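**Headset teleop: wrist orientation drifts during long demos**

posted by ravereo_bench

We record demonstrations by remote control. The operator wears a VR headset, hand tracking drives the arm, and the wrist camera is logged along with joint states. Short episodes are fine. On anything longer than 2 minutes the gripper ends up visibly rotated compared to the operator's hand, and the operator starts bending their own wrist to make up for it. Position stays good. Only orientation goes.

Setup is a Flastmont arm, the Hovland teleop bridge on default settings, and commands sent as relative poses. We have 276 episodes so far and I would like to avoid throwing out the long ones.

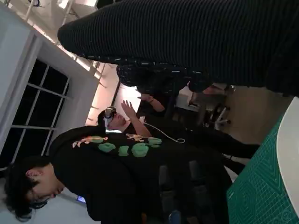

I have tried re-zeroing at the start of every episode. It helps for the first part and then the same error builds up. Lowering the hand tracking filter made the motion jittery and changed nothing else. Is this the headset losing its reference, or the bridge?

---

**Prunix**

Probably the bridge. If it sends each command as a small rotation on top of the last *measured* pose, every bit of tracking lag gets baked in. Position would suffer too, but operators correct position without thinking. They see it. Rotation they mostly tolerate.

Latch two poses when the clutch is pressed, one for the hand and one for the gripper. Compute every target from those two until the clutch is released:

`R_target = R_hand_now * R_hand_latch^-1 * R_grip_latch`

Express all of them in the robot base frame first. Normalize the quaternion each step. Then log the commanded pose and the measured pose as separate fields - if you only keep one you can't tell lag from drift later.

To rule out the headset, clamp a controller to the table, leave it for the length of a long episode, and plot its reported orientation. A flat line clears it.

As for the old episodes, keep them if your policy trains on measured gripper poses. The arm did go where the log says it went. If you train on raw hand poses, drop the long ones.

---

**gantry_8**

Had something like this, a reboot fixed it for a while. Also check the lights. Dark windows and bright ceiling lamps gave our tracking trouble in the evening.

---

**ravereo_bench**

Clamp test was flat, so it is the bridge. Switched to latched poses and the long episodes now hold. Training uses measured poses, so the old set stays in.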